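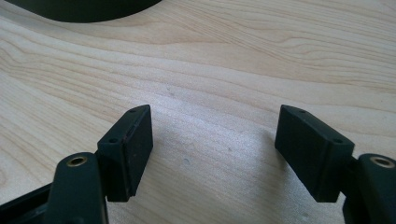 Guilan Shi was of the opinion that a table should be bought once, by somebody else, and then inherited. Wondimu had already paid for this one. He had the receipt from Zariņš in his shirt pocket, and he kept touching it the way people touch a bad tooth.

"It's a lot of grain," she said.

"You pay extra for the grain."

"I'm sure you do."

He had wanted a pale table ever since the divorce. The old one was dark and had gone to Ikum with his wife, along with the good knives and the view that he never finished anything. The new one had cost $2648, delivery included, stairs not included. Two men had carried it up to the third floor and accepted a glass of water each, and Wondimu had stood there holding coasters.

Guilan bent down until her nose was nearly on the wood. She followed one of the wavy lines with a fingernail, all the way across toward the right, and lost it somewhere near the sugar.

"It looks like a map," she said. "Of somewhere I wouldn't want to drive."

"You can't put anything hot on it."

"What can you put on it?"

He thought about that. The booklet ran to 19 pages and was mostly about what you couldn't. Lemon was out. So was red wine, and newsprint, and anything by Brerko, whose polish had apparently ruined a sideboard in the showroom and was mentioned by name, twice. You were to oil the top in May and then stay away from it for two days.

"Elbows," he said. "Elbows are all right."

She put hers down, to be helpful. They sat across from each other with their hands in their laps and the soup getting cold on the counter. Guilan had brought the soup. She had carried it four blocks in a pot wrapped in a bath towel, and she was beginning to look at it with real feeling.

"My mother had a table that came from Sulta," she said. "She cut chickens on it. My brother did his fractions on it with a ballpoint, and you could still read them when she died. He got most of them wrong."

"What happened to it?"

"I eat on it. Where did you think I ate?"

Wondimu took out the receipt, unfolded it and read it again. There was a line at the bottom about returns, and another about marks. He got up and fetched the pot. He stood over the table with it for quite some time, towel and all, breathing through his nose.

"Put a coaster under it," said Guilan.

"They're for glasses."

"Then use four."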